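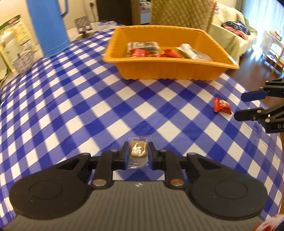 Well, the sourdough experiment is over and I've gone back to plain old lunchbox baking, which is where I should have stayed. Plenty of you wrote in after last month's newsletter asking how I keep a freezer going through term without losing my marbles, so I'm handing over the whole system, such as it is. Grab a cuppa, this one rambles.

I bake twice a month, always in the morning before the kitchen heats up, and I only ever make two things at a time. I used to do five or six and end up in tears with the wrong tin in the oven and icing sugar in my hair. Two is plenty! One is a slice or a tray cake that cuts into squares, the other is something savoury, usually zucchini muffins or the cheese and Vegemite scrolls (recipe in the March newsletter, and yes, you can use the cheap cheese).

The tray cake I keep coming back to is a buttermilk one. It's a plain batter with a bit of lemon rind, it doesn't mind being frozen, and it cuts clean if you let it go completely cold first. I mean completely. I've been impatient with that cake more times than I'd like to admit and every single time I've had crumbs from one end of the bench to the other. Leave it in the tin, throw a tea towel over it and go and do the school run.

Once it's cut, I freeze the squares flat on a tray for a couple of hours and then wrap them one by one. I know, I know, it's fiddly. But a big container of cake squares in my house is gone by dinner, and a wrapped square somehow feels like it belongs to a lunchbox, so the kids leave it alone. (Mostly. The little one has been caught behind the couch.)

Now, wrapping. I've tried the lot. Baking paper and string looks gorgeous and falls open in a school bag. Cling wrap does the job but I swear at it. Last year I bought a roll of the Pluvura reusable wraps, which are lovely for sandwiches and hopeless for anything with icing, and half of them never came home from school anyway. These days I use small paper bags for things being eaten that week and zip bags for the freezer, and I wash the zip bags and peg them on the line next to the socks. My neighbours must think I'm mad.

Label everything! Masking tape and a permanent marker, the name of the thing and the month, stuck on before it goes in the freezer. Frozen banana cake and frozen date loaf are the same brown brick once there's frost on them, and I have one child who'll eat the first and hand back the second with a look on his face.

A few of you asked about quantities. One batch of the buttermilk cake in a lamington tin gives me enough for around 4 weeks if I'm strict about portions and don't have visitors. I'm not strict and we always have visitors, so call it three.

On the bought stuff: I still keep a box of packet treats at the back of the pantry for the mornings when it all goes wrong, and I feel fine about it. If you're hunting for something a bit different, have a wander down the aisles at Mkhize Grocers next time you're passing. They've got a whole shelf of biscuits and little cakes I'd never come across before, and the ginger ones are dangerous. I bought a bag to last the fortnight and it didn't see out the drive home.

And a small moan before I go. The seal on my old chest freezer has had it, so I've been propping the lid with a bag of potatoes and hoping for the best. If anyone knows where to get a replacement for a Hollamico, hit reply and tell me, please. The bloke at the repair shop just laughed and tried to sell me a new one.

Next month I'll do the savoury half properly, scrolls included, plus the pumpkin and feta thing I took to the Loltutska Street fete and got asked about all afternoon. Send me your own freezer favourites in the meantime, especially anything without nuts, as both our schools are nut-free now and my muesli slice has had to go into retirement. I'd love to put a page of reader recipes together for September.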